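Fidcombe Robotics Club -- minutes, Oct 10, 2021

Present: Dehua Deng (chair, also minutes, sorry for the state of them), Parcel team, most of the Code team. Apologies from Sakalauskas, exam.

1. Last minutes
Agreed. Spelling of Clivalmont corrected.

2. Clivalmont Cup
Entry form in. Parcel handling is the task we put down, two arms, bags not boxes. Rules say bag has to go on the scale and then onto the belt without being droped. Heat is 80 points, weighing is almost half of that so weighing comes first. Final is in April.

3. Parcel team
Soft bags still the hard bit. Grip on the edge is all right for lifting, poor for placing -- bag swings. Two-handed hold on the scale preferred, one hand each side. Long talk about whether to pinch a fold or press from the side. Not settled. Try both, write down which.
Bags hanging over the scale edge: does it spoil the reading? Ask Stukance, they lent us the scale.

4. Code team
Wrist view is upside down for part of the reach and the label reader doesn't cope. Rotate before reading, not after. Dehua to look at it. Shiny plastic near the window also a problem, try with blinds down. Branch names -- please use the agreed ones!!

5. Practice slots
3 slots asked for, got 2. Parcel team has the first, Code team the second. Swap between yourselves, but tell Dehua.

6. Money
New finger pads to be ordered. Cable ties, again. Keep recipts.

7. AOB
Team name still not decided. Stukance Grabbers got the most votes but need to ask them first.
Key goes back to the office, not the drawer.

Actions
Dehua -- rotation fix, email Stukance re scale and name
Parcel team -- grip comparison
Sakalauskas -- finger pads

Pictures, parcel work: 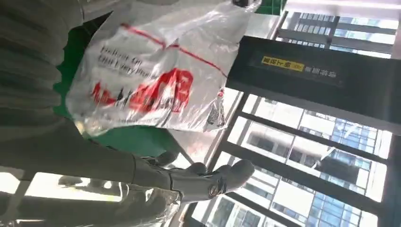
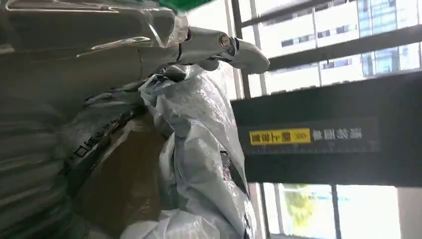
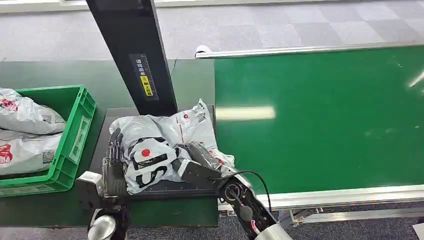 Page last changed by D. Deng, item 5 corrected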